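We use cookies to improve your reading experience. By continuing to browse you accept our cookie policy.

Saodah Sumampouw and Arif Ong
April

3. Setting and equipment

The bed-to-chair transfer takes up very little floor, and most of the trouble in it comes from where the furniture is put. This section sets out the room arrangement and the chair used in the study.

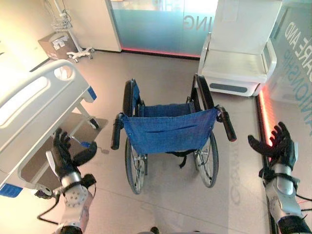 Figure 2. Manual wheelchair with blue fabric seat back, seen from behind, with the bed to the left and the padded chair to the right.

3.1 Placing the wheelchair

Staff at the Grorncombe unit were asked to place the wheelchair as they would on an ordinary shift. We gave no instruction on angle or distance. Across the study we logged 218 placements, and in 79 of them the chair was moved a second time before the transfer began. The usual cause given was that a front castor had come up against the base of the bed or the side rail had not been lowered first.

A manual chair of the kind in Figure 2 is steered from the two push handles, so the person placing it stands behind the seat back and has a poor view of the footrests. Several staff preferred to walk round and pull the chair in by an armrest. This was slower, but they rarely had to correct it afterwards.

3.2 Clear floor

We set a minimum clear width of 1000 mm on the side of the bed where the transfer takes place. Furtado used a wider strip, but her wards had no second chair beside the bed. Visitors' chairs and recliners are hard to do without in a long stay, and we wanted the results to hold for rooms that keep them.

Loose items on or near the bed base were recorded under "minor obstructions" (Table 4). Trailing straps under a seat went in the same group. Neither stopped a transfer, though both were mentioned in the staff interviews.

3.3 Seat and back

Sling seats give under load, and fabric backs stretch with use. Sag was scored on the Clerance scale by 2 raters working separately. Where they differed, the higher score was kept. Chairs with a marked sag were left in the study, as they are in daily use and taking them out would have made the sample tidier than the wards are. Cushion depth was measured at the front edge only.

Sign up to our newsletter to receive new articles by email.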